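Les « super-aliments » qui soignent : faut-il y croire ?

Tu as sûrement déjà vu une publicité pour une poudre, une baie ou un jus qui « renforce les défenses » du corps. Renforcer, d'accord. Mais renforcer quoi, exactement ?

Tes défenses, c'est le système immunitaire. Il est fait de plusieurs sortes de cellules, surtout des globules blancs, qui circulent dans le sang et repèrent les microbes. Certaines avalent les intrus. D'autres fabriquent des anticorps, de minuscules molécules qui s'accrochent à un virus précis.

Prenons la boisson Wiseo. Sur l'étiquette, on lit que 20 enfants en ont bu pendant l'hiver et qu'ils ont été « moins malades ». Moins malades que qui ? L'étiquette n'en dit rien. Et 20 enfants, c'est très peu : il suffit que deux ou trois aient eu de la chance pour changer le résultat. 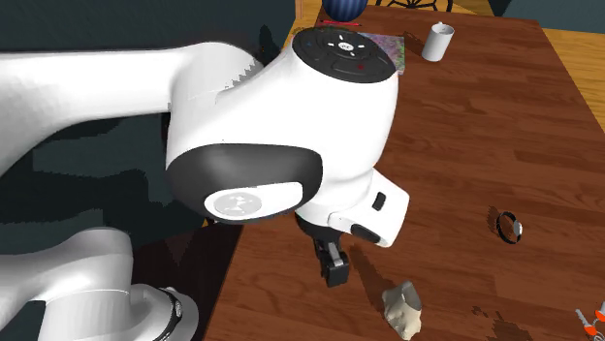 Bras robotisé blanc au-dessus d'une table en bois (image de synthèse).

Une étude sérieuse compare deux groupes. L'étude Proteo, par exemple, a suivi 924 enfants. La moitié buvait un jus de baies, l'autre un jus qui avait le même goût, sans les baies. Aucun enfant ne savait lequel il buvait. À la fin, les deux groupes avaient attrapé autant de rhumes.

Est-ce que cela prouve que les baies ne servent à rien ? Non plus ! Elles contiennent des vitamines, et ton corps en a besoin. Mais une orange ou un poivron en contiennent aussi, et souvent pour moins cher.

La prochaine fois qu'un produit te promet de ne plus tomber malade, demande combien de personnes l'ont essayé, à qui on les a comparées et qui a payé l'étude.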